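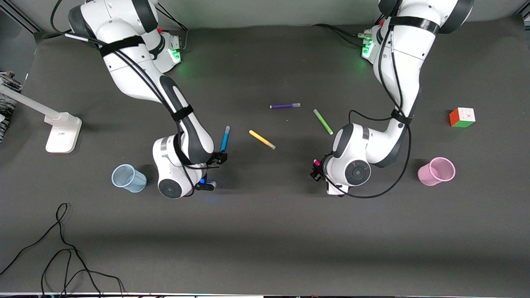 Trirkness bench budget, README

Last updated March 10, 2019. Covers the two-arm bench only, the Plukura stuff has its own file.

What's in here
costs.csv - one row per item, ex VAT
wishlist.txt - not agreed, don't order from it

Main lines
Spare gripper fingers, one set per arm: 233
Cable straps and sleeving: 40
Service cover, both arms, Engebretsen quote: 2,225
Held back for repairs: roughly 1,000

Pens and mesh pots come out of petty cash, dont add them here. Same for the cube.

To do
Ondden still havent sent a price for a second pair of wrist cables. Chase before April, the quote from Engebretsen runs out then.
Delivery not in any of the totals yet.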